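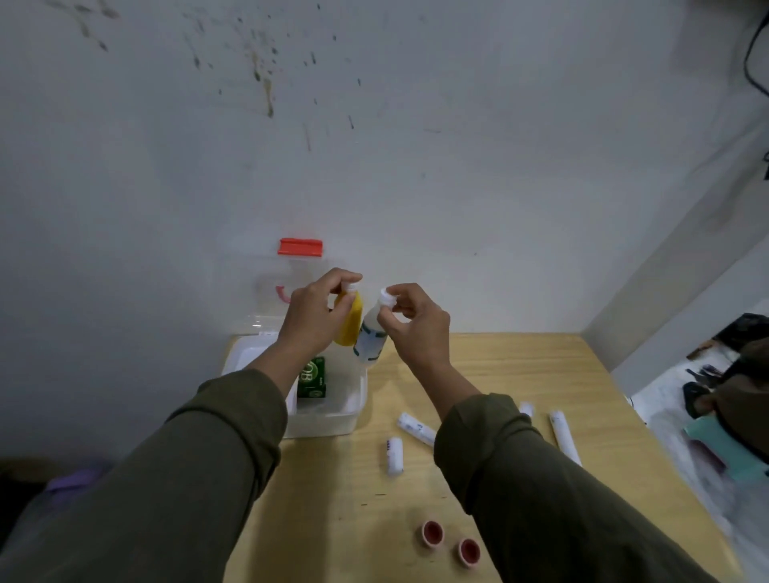
# Kirkska tabletop cell: set-up and care

This README applies to the Kirkska packing cell and to the recordings held under the same name. The cell consists of the Sileo arm, its controller and a reset kit of small household items. It does not cover the Fagundes conveyor, which has its own card.

## Reset kit

The kit is laid out by hand. It comprises a storage box with a clear lid, a white tray, a green box lettered "OB", a plastic bottle of yellow liquid, a white bottle, white tubes with printed markings, and small round pieces in pink or red tones. Bottles are to be capped before the arm is enabled. A bottle with a damaged cap is withdrawn from the kit and recorded in the log.

## Packing the box

1. Open the lid fully and check that the latch moves freely.
2. Take hold of the inner tray by its rim.
3. Place bagged items in the body of the box and press the bag down by hand.
4. Close the lid. It must latch without force.

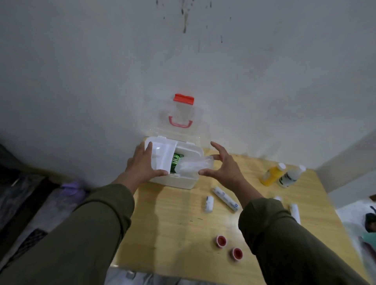

By Emerson Siqueira, Ramivness
28 November 2019

## Routine care

Gripper pads are replaced every 2,000 cycles. The wrist joint is greased every 400 hours of operation with the grease named in the arm manual. Arm speed is held at 70 per cent of the rated value while kit items are in use.

Calibration is repeated after any change of gripper pads and whenever the table has been moved. The current calibration file dates from July. Earlier files are kept in `calib/old` and should not be loaded.

## Known faults

- The left pad wears faster than the right. Pads are still changed as a pair.
- The controller may lose its home position after a power failure. Re-home it with the table clear.

Corrections to this file should be sent to the Ramivness maintenance desk.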